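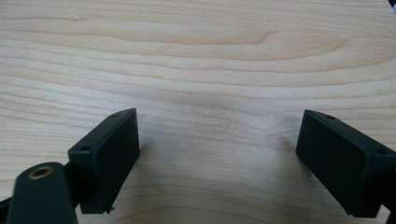 Table Setters Wanted for Our March Sessions

If you have ever straightened a fork in somebody else's dining room and hoped they didn't notice, we would love to hear from you. Chisholm House is looking for 15 people to come and lay tables with us this March, and you do not need any restaurant experience at all. Some of our best people learned at their grandmother's elbow, and a few learned from us, over a pot of coffee, in a single morning.

The work itself is easy to explain. You sit or stand at a table, you have a placemat, a plate and some cutlery, and you set a place. Then you clear it and set it again, perhaps a little differently. We are putting together a plain, friendly guide to everyday table setting called Cedberg, and we want it to come from the way people really do it at home - left-handers, big families, folks who live alone and eat with a book propped open.

You'll be using ordinary table things. Nothing is so precious that you need to hold your breath while you handle it, though we do ask everyone to put things down gently, especially on the tabletops, which Njål Forsberg is rather fond of and keeps in very nice shape.
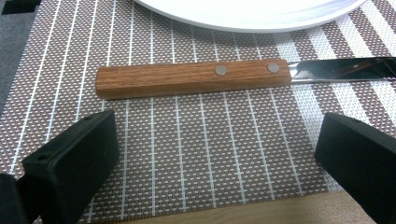
One of the wood-handled table knives, on a woven placemat.

What a session is like

Each session lasts 2 hours with a good break in the middle. Rhiannon Kneath will meet you at the door, show you where to hang your coat and get you settled. After that you'll work through a short list of settings at your own pace. Some ask for a whole place, some only for a plate and a knife, and there is always time at the end to show us how you would do it for company. Please tell us if you think one of our settings is silly. We changed two of them last time after a very lively talk about which way a blade should point. 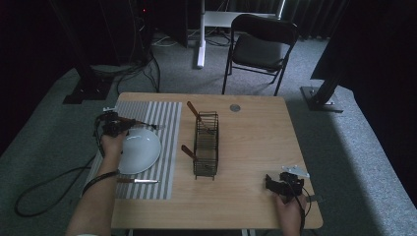 Setting a place, with the cutlery basket in the middle of the table.

Who we are hoping for

Anyone 18 or over who can manage light handling for a couple of hours and doesn't mind doing the same small job more than once. Patience helps, and so does being the sort of person who likes things neat. If you would rather stay seated the whole time, just say so when you write and we'll plan for it. The room is on the ground floor and the floor is carpeted, so soft shoes are fine.

We pay for your time and for your bus fare, and lunch is on us if you stay for a second session.

How to apply

Write a few lines to Hélène Kennedy at Chisholm House, 262 Plorkby Road, or drop a note at the front desk before 4 p.m. Tell us a little about the table you grew up eating at, and whether mornings or afternoons suit you better. No résumé, please! Hélène reads every letter herself and will get back to you by the end of the month.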